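Bruvby Small Chores: data card and README

Version 2. Last edited 16 September 2025. Maintained by Anel Makhubela and Gavin MacRitchie.

What this is

A set of 2,193 recordings of people doing small, fiddly jobs with their hands, seen from head height, with written labels for each step. The jobs come from homes and from small workshops: filling, sorting, folding, wrapping, tying, wiping. We put it together to have something to point at when a vendor tells us that hand work is solved.

We don't think it is. We've been to the demos. The towel gets folded, the cup goes in the rack, and then somebody resets the table and the door closes. Our view after two years of this is that the machines are good at jobs picked by the people who built the machines. The jobs in this set were picked by the people who do them, and several are jobs they would gladly hand over.

What's in the folders

busham/ - kitchen and laundry jobs, recorded in homes in Busham
macleish/ - packing and finishing work from the MacLeish shop floor
herbs/ - drying, sorting and bagging leaves for tea
labels/ - one text file per recording, plain text, one step per line
splits/ - train and test lists. The test list is fixed, so please leave it alone.

Of the 2,193 recordings, 1,467 have step labels. The rest have only a job name. We'd rather ship them that way than guess.

Why the herb folder matters

Most people who download this go straight to the laundry folder, because that's what everyone has a policy for. Look at herbs/ first. Putting dried leaves into a small mesh bag is a job you can teach a visitor in a minute, and we haven't seen a robot do it at a speed or a quality anyone would pay for.

Think about what one bag asks for. The bag is limp and has to be held open by the same hand that supports it. The leaves are light, they crumble when you squeeze them, and they hook onto each other, so a pinch brings along more than you wanted or less. Some of it is long whole leaf and some of it is nearly dust. Grip force that works on one pile wrecks the next. And you have to know when to stop, which people judge by feel and a glance and can't explain very well when you ask them.

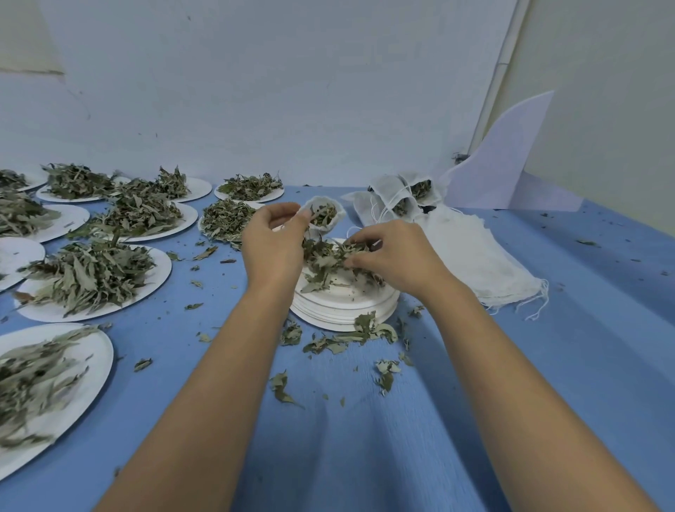
None of that shows up in a pick-and-place score. You can lift a leaf cleanly a hundred times in a row and still have no useful way of filling a bag. When we wrote to Wavico about their gripper we asked one thing: can it hold a bag open while a second one stuffs it? We got a brochure and a link to a video of it moving boxes. Nice boxes.

Mess is the other problem. Bits fall on the cloth. A worker ignores most of them, brushes a few together and keeps going. A system that treats every stray fragment as an object to be dealt with will still be there at midnight - and one that ignores all of them will throw away good leaf. We have not labeled which scraps are worth picking up. Gavin tried, then asked two of the workers, and they disagreed with him and with each other.

How labels were made

Anel wrote the step list for each job after doing it herself. Labels use everyday verbs: pick up, open, stuff, pull shut, put down. There is no label for "adjust," although people adjust all the time, because we couldn't agree on where one adjustment ended and the next began. If your model needs that, you'll have to add it.

Start and end times were set by hand. Expect them to be sloppy on fast steps. Stuffing steps in herbs/ are the worst for this, as the hand often goes back for more before the last pinch is fully in.

What it's good for

Testing whether a model can tell the steps of a job apart. Testing whether it notices that a bag is full. Planning work where both hands do different things at once.

What it's not good for

There is no force data and no touch data. For crumbly material that's a big hole, and we doubt it can be filled by looking harder. Anyone claiming to have learned bag filling from these recordings alone should show a table of bags, filled, and let somebody else pick which ones get opened.

It also won't tell you how long a job takes. People stopped to talk, and we trimmed some of the pauses and missed others.

Baseline

We ran one open step-recognition model on the test list. It did fine on folding and wiping. On bagging it mostly answered "pick up" whatever the hands were doing, including during long stretches where the hands were holding the bag open and waiting. We're not printing a score, as the first thing that happens to a score is that it ends up on a slide.

Known problems

- Herb types are not named in the labels. Please don't train a plant classifier on this.
- Left and right are swapped in a few macleish/ label files from June. We've fixed the ones we found.
- Job names changed between versions 1 and 2. "Fill sachet" is now "fill tea bag."
- The largest archive is slow to unpack. Give it a while before you write to us.

Use and credit

Free for research and teaching. Ask before you use it in a product. Everyone recorded agreed to it and can have their recordings taken out, so check for a new version before you publish.

If you get a machine to fill tea bags with this, send us the whole run, uncut, with the drops and the torn ones left in. We'll link to it from this page, and Gavin will take back what he said in the MacLeish meeting.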